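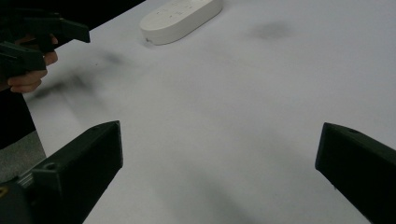 How to Ask Permission to Reproduce an Artwork

These instructions are for members who wish to reproduce a work of art in a catalog, an article, a poster or a website and who do not own the copyright in it. They explain how to find the right person to ask, what to put in the request and what to keep afterward. They are general guidance and do not replace advice from a lawyer.

Step 1. Decide whether you need permission

Buying a painting does not ordinarily give the buyer the right to print copies of it. The copyright usually stays with the artist, or with the artist's heirs, unless it has been transferred in writing. A museum that lends you a work may be unable to license it for the same reason.

Some works are no longer protected. Others may be used under fair use, which depends on the facts of each case. If you intend to rely on fair use, write down your reasons before publication and place the note in your project file.

Step 2. Identify the rights holder

Begin with the artist. If the artist has died, look for an estate, a foundation or a licensing society that handles requests. A gallery can often forward a letter even when it cannot grant permission itself.

Check separately for rights in the photograph of the work. A photograph of a sculpture may have its own copyright, and two permissions may then be required. When the Grodus catalog was prepared, the sculptor's heirs agreed to the use within days, but the photographer's studio, Huduvon, had to be approached a second time with a corrected print run.

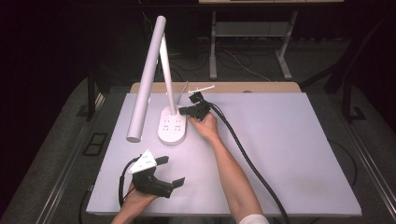

Keep a record of each attempt to reach a rights holder, including those that receive no reply. Silence is not consent. A member who cannot find the owner after a careful search should speak to the Permissions Desk before going further.

Step 3. Write the request

Send one letter or e-mail for each work. State the following:

The artist's name, the title of the work and its date, as given by the lender or owner.
The title and publisher of your project.
The format (print, online or both) and the number of copies.
The size and position of the reproduction – for example, a quarter page inside or a full cover.
The territory, the languages and the length of time for which you need the rights.
Any cropping, overprinting or change of color you have in mind.

The last item is often left out and causes the most trouble. Many artists will allow a full reproduction and refuse a detail. Ask about it at the start, even if the design is not settled.

A suitable wording is: "We request nonexclusive permission to reproduce the work named below in a printed catalog of 192 pages, in an edition of 600 copies, in English only. The work will be shown whole and in color, with the credit line you prefer."

Step 4. Review the reply

Read the license against your request, line by line. Confirm that the print run matches and that online use is mentioned if you need it. Note any duty to submit proofs or to deliver free copies. If a fee is quoted, ask whether it covers a reprint.

Do not rely on a telephone conversation. If permission is given by phone, send an e-mail the same day setting out the terms and ask for a written answer.

Step 5. Place the credit line

Print the credit exactly as supplied, including accents and punctuation. It may appear beside the work or in a list at the back, unless the license says otherwise. The copyright line and the lender's credit are separate and both should be given.

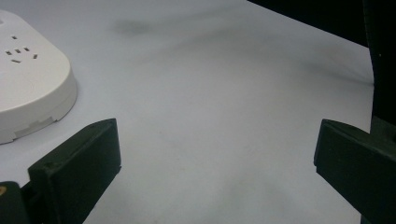

Page last changed: 21 March 2021

Step 6. Keep the file

Keep the request, the reply, proof of payment and one copy of the published page together. Licenses that run for a fixed term should be entered in the Jumari register with their end date, so that online pages can be taken down or renewed in time.

Questions about an estate or a foundation should be addressed to Hatice Öztürkmen at the Permissions Desk. Questions about fees and invoices go to Sajib Bandara. Please allow 15 working days for a reply. Requests for the June bulletin should be marked as such in the subject line.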